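About Grikonine

Grikonine sets up and looks after small pick-and-place cells. Most of our work starts on a screen, with the cell built in simulation before any hardware is bolted down.
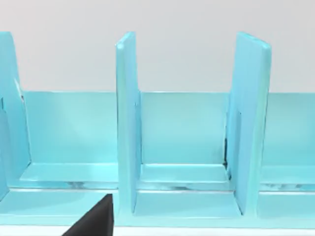 How we set up a cell

The Druvix cell is the one we know best, and most of our methods come from it. It has one arm, one gripper and a turquoise shelf unit with open bays. We model the shelf first, with the base rail, the back panel and the dividers, and we keep the bays empty until the arm can move in front of them without touching anything.

Dividers take the most time. They stand higher than the back panel, so an arm that clears the back can still clip a divider on its way across. We set the travel height from the tallest divider and add 60 millimeters. Once that is fixed we work on the approach to each bay, starting low at the front ledge and coming up in small steps.

A divider that leans a little, or a gap where it meets the back panel, changes how much room a finger has. We check the model against the shelf on the customer's floor and correct whichever one is wrong – usually the model.

The gripper fingers get their own check. Length, angle and tip position are measured again whenever a finger is changed, even if the new one came out of the same box.

Looking after it

Every cell we install comes with 18 months of service. We visit every 8 weeks. On a normal visit we:

Check the finger bolts and the wrist mount
Run the arm to its home position and compare it with the last reading
Wipe down the rail and look for rub marks on the dividers
Save a copy of the program and settings
Run the empty-bay test at low speed, then at working speed

Between visits, customers can send us their log files. If an arm has started stopping short, we load the log into the simulated cell and play the move back there before we change anything on site. Settings are changed one at a time and written in the cell's log book, which stays with the customer.

Repairs

We stock fingers, cables and wrist parts for the Druvix cell and for the older Scanlon cells. Controller boards for Scanlon cells have to be ordered. Shelf dividers come from Brundoretti and can be replaced without taking the base out of the cell – but the travel height has to be checked again afterward.

Who we are

We are a team of 6, working out of one shop. The people who build the model also go out for the install and the first service visit.

Page last updated February 27, 2026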